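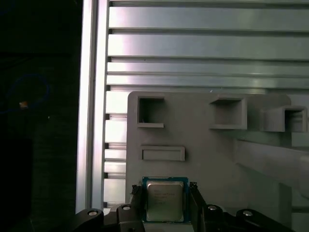
06/08/2019。今天一整天都在弄夹爪，程序几乎没动。昨晚收工时记录里又有几次“工件倾斜”报警，都出在取出处理器之后、往主板走的那一段，前面取件的信号正常。早上先不开自动，手动一步一步走，夹住处理器以后停在灰板前面看。指尖的细齿咬在基板两侧，金属盖的面没有碰到，这一点和去年改完以后定的要求一致，可以放心。接着在示教器上把手腕左右各转一点，再转回来，看处理器跟着走的样子。右边那根手指慢半拍。很小，不盯着看不出来，可是两次都是同一个方向。

先怀疑的是夹持力。设定值是 34，从四月起没有人改过，我对过备份，备份里也是 34。试着往上加了一点，报警少了，基板边上却开始留印子，又改回去。力加大只是把毛病盖住，过几天还会出来，而且印子留在基板上，那批料就得单独挑出来写说明，更麻烦。

然后断气，挂牌，把夹爪转到能看清的角度，从左边开始一颗一颗试螺丝。左连杆上的紧，左手指根部的紧。右手指根部那颗，2 毫米的内六角扳手放进去，没用力就转了小半圈。外面那颗连杆上的也不算紧，能再带一点。上次做的油漆线还在，可是油漆线只画在螺丝头上，没有画过界，等于没画。这是我自己画的，怪不到别人。

拆下来看，螺纹是好的，孔里也没有毛刺，螺纹胶剩一点白色的粉。照旧清干净，吹一遍，等酒精挥发完了再上胶。胶用的还是柜子里那瓶中强度的，瓶底快没有了，已经写在采购单上。上胶以后没有马上拧到底，先带上，把两根手指合到一起，用塞尺看指尖的间隙，上下都过一遍。上面能进的那片，下面进不去，差一片，说明右手指装得有点歪。松开重新靠了一次，再合，这回上下一样。然后才按力矩拧。力矩扳手是上个月校过的，贴纸还在有效期内。

油漆线这次重新画，从螺丝头一直画到旁边的黑色零件上。换了黄色，原来的白色在那儿反光，看不清楚断没断。

等胶的时候做指尖。细齿里塞的东西比想的多，灰黑色，有点黏，应该是托盘上带过来的脱模剂和灰混在一起。先用干的尼龙刷顺着齿刷，再用布沾酒精擦。铜刷不能用，上一副指尖就是铜刷刷坏的，齿顶都圆了，看着很干净，夹起来打滑。保养表上写的是每 500 次擦一次指尖，实际上大家是看着脏了才擦。我翻了计数器和签名，对不上的地方不少。今天把 500 次这个提示加进程序里，到了数会在屏幕上跳出来，要按确认才往下走。按确认的人擦没擦，程序管不了，至少不会忘。

连杆的铰接处也顺便上了一点脂。Alness 的手册上写 2,000 次一次，并且要求先擦掉旧的再上新的。上一次的人没有擦，旧脂挤出来一圈，沾了灰，像一圈胶。用棉签掏了很久才掏干净。上的时候只点一点点，多出来的迟早会甩到工件上去，处理器的背面沾了脂，清洗起来比这个夹爪麻烦得多。

中午没有走远，在工位边上吃的。吃的时候给 Alness 写了邮件，问右手指那个型号有没有带定位销的版本。现在完全靠两颗螺丝把手指压住，每拆一次就要重新找正一次，今天用塞尺来回找了差不多一个小时。有销子的话，装上去就是那个位置。也问了交期，上回他们说两周，到货晚了很多。附件里放了间隙的数据，还有松掉的那颗螺丝的位置，用箭头标了。

下午先看灰板。这块板是 Skesness 那边做的，来的时候就有一点翘，当时垫了薄片，后来一直没有再管。用手按四个角，右下角有轻微的响声，薄片滑出来一截。把它推回去，螺丝重新紧了一遍，对角顺序，紧两轮。紧完再走一遍对位点，上面的点偏了一点点，在允许范围里，我还是重新教了。教点的时候把速度放到最低，夹爪从板子下面慢慢靠上去，斜着的姿态最难看清，手指离板面很近，人得蹲下来，头伸到铝型材旁边。蹲久了腿麻，中间歇了两回。

有一个老问题也在这一步：下午窗户那边光太强，从低处往上看的时候，处理器的银色面会反光，相机找边偶尔找到反光上去。上午从来不出这个错。窗帘的事提过，还没有装。今天先在视觉里把找边的区域缩小，只看蓝色的基板边，不看银色那一块。改完以后连着试，找边的结果稳定多了。等太阳再低一点还要看一次，那时候光是横着进来的。

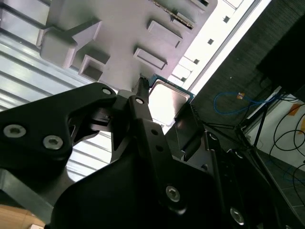

Hillberg 下午回了邮件，意思是指尖离灰板太近，建议把接近姿态再压低几度，宁可多走一段路，也别从斜下方直接上去；还问我们有没有把手指合拢后的宽度写进碰撞模型，他们那边的同型单元撞过一次，撞完以后外面看不出什么，里面的导轨已经有了间隙，过了很久才查到。

看完以后我去查了模型，合拢宽度是有的，可是用的是旧指尖的尺寸。新指尖宽一点，差的那一点正好就是我蹲在下面看时觉得“很近”的那一点。改了模型，重新算了路径。按他们说的压低角度，手腕的一个轴离限位就近了，走到一半会减速，节拍要变长。我试了几个角度，取了一个中间的，轴的余量够，离板面也比原来宽松。节拍变长一些，能接受。给 Hillberg 回了信，把改前改后的两组姿态都发过去了，导轨间隙怎么查的也请他们把办法写详细一点，下次停机我们也查一遍。

顺手把垂在深色墙边的蓝色线缆看了一下。它和夹爪没有关系，但是每次从旁边过都会碰到。接头紧，外皮没有磨破，先不动。

四点以后开始往机箱那边走。练习用的那台机箱一直没换，主板上印着 DELL，里面线很多，进去的路不宽。走这一段之前先把电源那一侧的线理了理，散着的几根压到边上去。以前吃过亏，夹爪下去的时候带到一根线，插头松了，查了一下午才知道是它。现在的做法是每次换机箱都要先拿手顺一遍，顺完了再按启动。这条也写在表上，字写得小，打算改大。

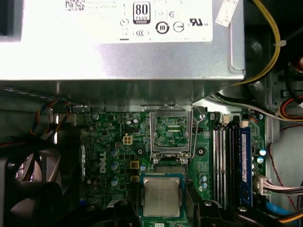
进机箱这一段没有改点，只改了速度。最后靠近插座的那一小段，原来是一个速度走到底，今天拆成两步，前一步照旧，后一步降到一半，到位以后停一下，再让相机看一次。右边那根手指外面的连杆离内存插槽比较近，这个方向上没有多少余地，以后要是换成别的主板，这里必须重新量，不能照抄。我在程序注释里写了一行，又在点位表里写了一遍。注释没有人看，点位表总是有人看的。

松开的动作也调了。原来两根手指是一下子张开，张得又快又大。现在先张开一点，停，再张到底。张开的总行程也减小了，够把处理器放掉就行。改的时候想过要不要连夹持力一起降，最后没有降，今天动的东西已经够多，再动一样，明天出了问题就分不清是哪一样引起的。

插座的拉杆和压框还是人来扳，这一步没有自动的打算。Fröhlich 报过一个方案，在旁边加一个小的压杆机构，价钱不低，占的地方也大，铝型材架子上没有位置装，要装就得把灰板往外挪，灰板一挪，全部点都要重教。方案留在文件夹里，先放着。

空跑了一阵，不带料，听声音。手指合拢时右边原来有一声很轻的“嗒”，现在没有了。带料再跑，用的是报废的旧处理器，倾斜报警没有出现。跑的次数还少，说明不了太多，昨天也是跑了很久才开始报的。停下来用手晃右手指，没有松动，黄线没有断。

傍晚光横过来的时候又看了一次找边。缩小区域以后总的来说可以，只有一次给的分数偏低，没有报错。把那一次的数据存下来了。分数的下限先不动，等窗帘装了再一起调，不然现在调好了，窗帘一装又要重来。

收工前做的几件事，记在这里，免得明天早上又翻一遍：

- 程序备份了，文件名后面加了日期，旧的没有删。
- 碰撞模型换成新指尖的尺寸，旧模型另存。
- 右手指根部和右连杆的螺丝上了胶，按说明要过夜才到强度，今晚不跑自动，牌子挂着。
- 灰板右下角的薄片推回去了，明天早上再按一遍四个角。
- 螺纹胶和尼龙刷写进采购单，刷子要细毛的那种。

还差一件没有做。保养表上“检查螺丝”只有一个格子，打一个勾就算全查过了。右边那颗松成那样，表上一直是勾。想把它拆开，左右手指、左右连杆各占一格，旁边再画一张小图标出位置。表是存在共享盘里的，改了要重新打印、重新塑封，塑封机今天没有找到，不知道谁借走了。先用铅笔在旧表上画了几条线隔开，凑合用。

Alness 下班前没有回信。明天先开机热一热，看黄线，按四个角，然后跑满一轮再去翻邮件。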